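The Pink Basket

Shahab Mahmoudi had been putting off the basket since July. It held the rolls his aunt had bought for the shop, back when she still ran it, and every time he needed a bag he pulled one from whichever roll was on top and pushed the rest down again.

On Saturday he closed at noon and turned the sign around. He put the kettle on in the back and then forgot it.

His aunt had called that morning from Plirport. She wanted to know if he had kept the butterfly wallpaper.

"I kept it," he said.

"And the paper with the flowers?"

"That too."

"Your uncle hated that paper," she said. "He said it was like working inside a teapot."

She told him to sort the rolls before he ordered more. She had once paid for 600 bags she already owned, and the man at Bavolard would not take them back.

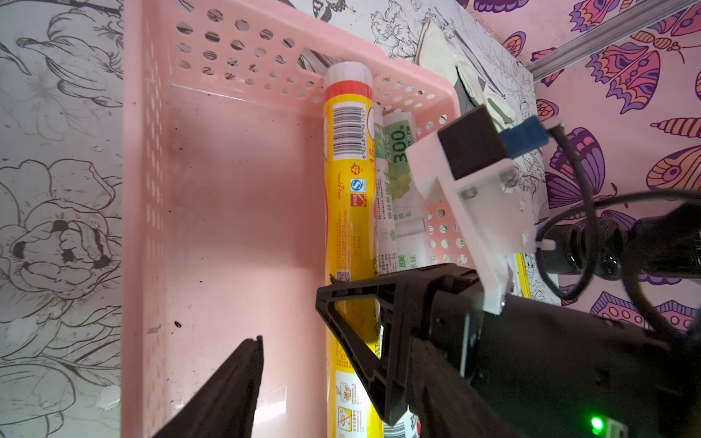

The yellow roll and the one with the grapes on it.

He read the label with the grapes twice. It said 300 in large figures, and he could not read the rest of it. His aunt had always bought that kind. She used them for herbs, for change, for the keys of people who left them on the counter. When Mrs. Bakhtiari's son moved away, she packed him walnuts in one of those bags and wrote his name on it with a marker.

There were crumbs in the bottom of the basket. Shahab thought of the sesame bread she ate standing up at four o'clock, with the radio on. He wondered how long a crumb lasted.

The phone rang again.

"Did you find the good ones?" she asked.

"I'm doing it now."

"Don't throw out the basket."

"I wasn't going to."

"You were thinking about it," she said, and hung up.
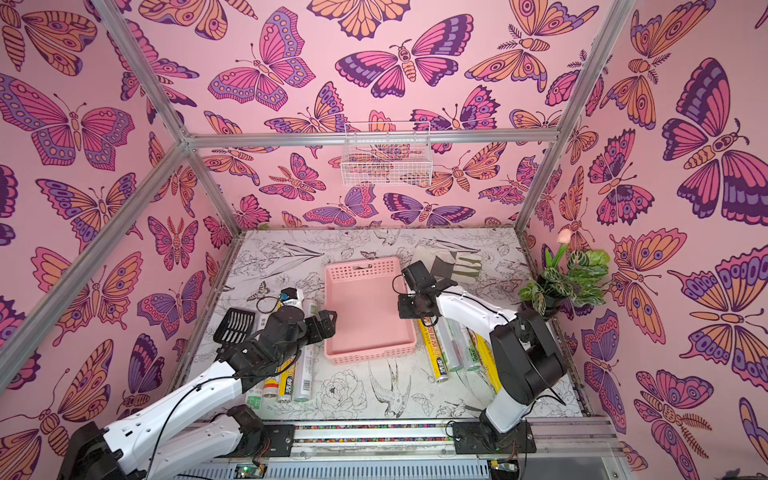
He had meant to be finished in ten minutes. At three he was still at it, trying to remember which rolls tore straight and which ones split down the side. He found a pencil and wrote a list on the back of an envelope. Under the list he wrote his aunt's number, though he had known it since he was a boy.

Then he went to see about the kettle.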